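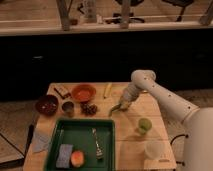
Section 4. Setting up your first tabletop pick-up

By now your Gellero arm should be bolted to its base and the Druvelari control app should find it when you hit Connect. If it doesn't, go back to Section 3 before you try anything on this page. I've skipped ahead myself more than once and always ended up back there with a screwdriver in my hand.

I wrote this section after setting up the kit on two different tables, first in September and then again with the newer app. The steps are the same for both app versions, except where I say so.

What you need

A flat table that doesn't rock. The arm, powered off. The stop button on its long cord. A handful of kitchen things you don't mind having dropped: light bowls, a plastic cup, a sponge, a spoon, play food or real fruit, a small folded cloth. A tray with raised sides if you want to try the sorting routine in Section 5.

Clearing the space

1. Power off the arm and wait for the light on the base to go out.

2. Run the power cable down beside the base and give it a bit of slack. Swing the arm by hand from one side to the other and watch the cable the whole way. If it pulls tight or catches on a link, loosen the clip and try again.

3. Put up a plain dark backdrop behind the table if the room back there is busy. Chairs and shelves can confuse the object finder, and a black panel works great. (I used a bedsheet the first time. It's fine until somebody opens a door!)

4. Put the stop button where you can reach it without leaning over the table.

Placing the objects

5. Start with one small, light thing near the middle of the table. Something green or yellow shows up nicely on pale wood.

6. Add the rest a few at a time, with a gap of 10 centimeters between anything you want picked up. Things can sit closer together inside a tray, but expect more misses.

7. Turn spoons so the handle points toward the open side of the tray. The fingers get a much better hold that way.

Note: Clear cups are hard. The finder sees right through them and the arm may close on air. Leave them for later, or stick a strip of tape around the rim — any color will do.

Setting the height

8. Power the arm back on and choose Home. Stand back while it moves.

9. Choose Jog and bring the gripper down over your first object in small taps. Stop when the fingertips are just above it.

10. Press Save Hover. The number on the screen is the height in millimeters. The factory setting is 254, which is way too high for grapes and other little stuff, so do save your own.

11. Press Test Pick. The arm goes down, closes, lifts, and holds for 5 seconds before it lets go.

CAUTION: Keep your hands off the table during Test Pick, even when the arm is standing still. It pauses between moves and the pause looks a lot like it's finished. Wait for the chime.

CAUTION: No glass, no knives, no full cups. The base isn't sealed against spills.

If it misses

Lands short every time: run Home again, then redo steps 9 and 10.

Squashes soft fruit: lower Grip Force one notch and test again. The peaches in my kitchen wanted two notches.

Drops the sponge: raise Grip Force, or turn the sponge so the fingers close on its narrow sides.

Stops with a "Path blocked" message: look at the tall bowls first. In the older app this message says "Error 3000" and nothing else, but the fix is the same.

Once you get five clean picks in a row, save the layout under a name you'll recognize and go on to Section 5, Sorting into a tray.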